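La compactación no se corrige con más riego

Dorottya Fekete lleva tres temporadas midiendo la infiltración en los suelos arcillosos de Bodton. Su trabajo parte de una observación conocida por cualquier agricultor de la zona: tras una lluvia moderada, el agua se queda en superficie y escurre hacia los caminos.

«El dato de precipitación no dice gran cosa si no se acompaña de la velocidad de infiltración», explica. «En la parcela de Tillwood medimos 22 milímetros por hora en marzo, antes de que entrara la maquinaria. Después de la siembra, en las rodadas, quedaban 3».

La medición se hace con un infiltrómetro de doble anillo. El anillo exterior limita el flujo lateral y la lectura se toma en el interior, cuando el descenso se estabiliza. Fekete descarta la primera serie de cada punto. «El suelo seco absorbe deprisa al principio. Quien anota ese valor se lleva una cifra muy optimista».

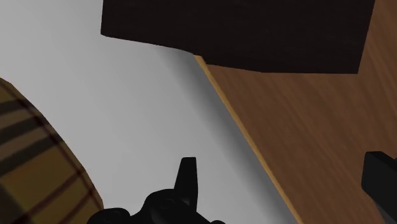

Bodton, domingo 13 de septiembre

Preguntada por el subsolado, Fekete se muestra reservada. La labor profunda rompe la suela de arado, dice, pero el efecto se pierde pronto si se vuelve a pasar con carga sobre terreno húmedo. «He visto parcelas subsoladas a 50 centímetros que al año siguiente daban la misma resistencia al penetrómetro. El apero trabajó bien. Se entró a cosechar con el suelo por encima de su límite plástico».

Su recomendación es fijar las calles de paso y bajar la presión de inflado. En la finca Kaczmarczyk se aplica desde hace tres campañas, con cubierta de centeno y veza entre cultivos. Las raíces del centeno abren poros finos; los de lombriz, más anchos, tardan más en aparecer y son los primeros que destruye una labor.

Queda por resolver la variabilidad dentro de una misma parcela. Dos puntos separados por unos pasos pueden diferir en un orden de magnitud, y Fekete trabaja con medias geométricas por ese motivo. «La media aritmética la arrastra una sola grieta», señala. La próxima serie se tomará tras las primeras lluvias de otoño, en los mismos puntos.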